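Salt talk, notes. Fri 8 May, Flinia library, back room

(print big this time. glasses!!)

Start without the slides. Just ask: who salted something today. Hands. Then who measured it. Fewer hands, always.

Say who I am, short. Home cook, taught the evening class at Ondrejka, not a chef, not a doctor. If somebody asks about blood pressure, send them to their doctor and move on. Don't get stuck there like in March.

OPENING STORY

The bean soup. Family dinner, recipe said two tablespoons, I had just switched boxes from flaky kosher to fine table salt. Same spoon. Same pot. Couldn't eat it. Added potatoes, added water, added more water, ended up with a gallon of salty bean water and everybody had toast.

Pause for laugh. If no laugh, go on fast.

Point of story: a spoon measures space. Salt comes in different sized bits. Big flakes leave air between them, fine grains pack down. So a spoon of fine salt weighs more than the same spoon of flakes, sometimes close to double. Say it twice, slow down here, last time I rushed and the questions were all about this.

DEMO 1, the scale

Bowl on scale, zero it. Level spoon of flakes. Read the number out loud. Tip out, zero, level spoon of fine. Read out loud.
Let somebody from the front row do the second one.
Spare batteries in coat pocket.

Then: what to do about it at home.
- pick one salt for cooking, stick with it
- learn what your own pinch feels like (three fingers, not two)
- for baking use the weight if the recipe gives one
- if the recipe just says "salt", assume fine for cakes, and start low for everything else

WHEN TO SALT

Longest part. Watch the clock, 2 slides only.

Meat: early. Night before for a whole chicken, uncovered in the fridge, skin side up. Salt pulls water out first, then the water goes back in and takes the salt with it. If you can't do it early, do it right before the pan. The bad time is in between, maybe ten minutes before, surface is wet and it steams.

Eggs: people fight about this. I salt scrambled eggs before cooking and let them sit while the pan heats. They stay softer. Somebody will say their grandmother did it after. Fine. Grandmother's eggs were good too.

Beans: salt the soaking water. Yes really. The old rule about tough skins is backwards, salted soaking water gives softer skins. Expect arguing. Vinegar and tomato are what keep beans hard, save those for the end.

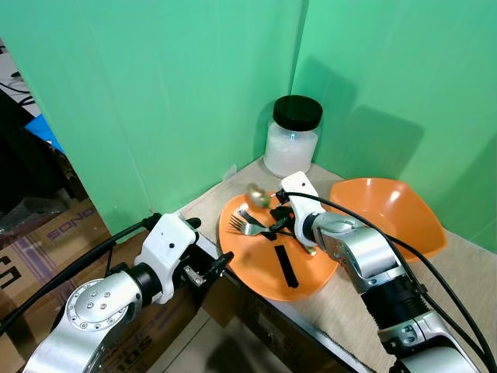
Pasta water: should taste seasoned, not like the sea. The sea is way too much. I put in a good spoonful for a big pot. Whoever says salt makes it boil faster, no, the amount you'd ever use does nothing you could notice.

Vegetables: cucumbers, cabbage, eggplant. Salt, wait, squeeze. Slaw that doesnt turn to soup by the time you get to the picnic. Half an hour in a colander is plenty. Rinse if you overdid it, then squeeze again.

Mushrooms, opposite, salt late if you want them brown.

Salad: salt the leaves, a tiny bit, apart from the dressing. Try this one at home tonight, cheapest trick in the whole talk.

TASTING

Ask for quiet, pass the cups. Plain unsalted tomato first. Then same tomato with a pinch. Then same tomato with too much.
Ask what changed in the second one. Usually somebody says "sweeter". Wait for that. Salt knocks back bitter, so sweet comes forward. This is also why there's a pinch in cookies and in hot chocolate.
(ask about tomato allergy BEFORE passing cups. have cucumber as backup)

Taste as you go. Say it, then say the other half: cold food needs more, hot food less, and a sauce you're going to boil down needs hardly any until it's done. Did this wrong with gravy for years.

FIXING TOO MUCH

Potato trick: doesn't do what people think. The potato drinks up salty liquid, the liquid that's left is just as salty. You have less soup and a salty potato.
What does help: more of everything else. Double the batch without salt, freeze half. Splash of lemon or vinegar can distract a little. Cream, same. Unsalted rice on the side and say nothing.

KEEPING IT

Quick section, cut if late.
Lid on, away from the stove. Steam makes it clump. Few grains of dry rice in the shaker if your kitchen is damp. Wide mouth is best, you want to get your fingers in. Label it!! My neighbor put sugar in the brine, and we still ate the turkey but it was an odd turkey.

It doesn't go bad. Iodized might lose some of the iodine over a long time, plain salt just sits there.

FANCY SALTS

Pink, gray, smoked. Mostly color and crunch. Use them on top at the end where you can see and feel them. Once dissolved in soup you paid extra for nothing. Smoked is the exeption, you do taste that.
I brought the gray one from Ilunura, pass it around, ask for it back.

BRINE, if there's time

Weight again, see, comes back to the scale. 500 grams of vegetables plus their water, all on the scale together, multiply by 0.02 for 2 percent. That's ten grams. Write that on the board, don't do it in the head, I got it wrong in front of people once.
Keep everything under the liquid. Small plate or a bag of brine on top. Open the lid a crack every day so it doesn't spit on the wall. Taste after a few days, fridge when you like it.

QUESTIONS I ALWAYS GET

Salted or unsalted butter? Unsalted for baking, salted for toast.
Do I need a grinder for salt? No. Pepper yes.
What about salt substitute? Bitter to me, ask your doctor before using a lot of it.
Why does restaurant food taste better? Salt and butter, and they tasted it before you did.
Does the brand matter? Only in that the grain size changes between them. Back to the soup.

END

Handouts by the door, printed 80, should be enough. Recipe for the quick cucumbers is on the back.
Thank the library. Collect the cups. Get the gray salt back.
Lights off in the kitchenette, key goes in the box.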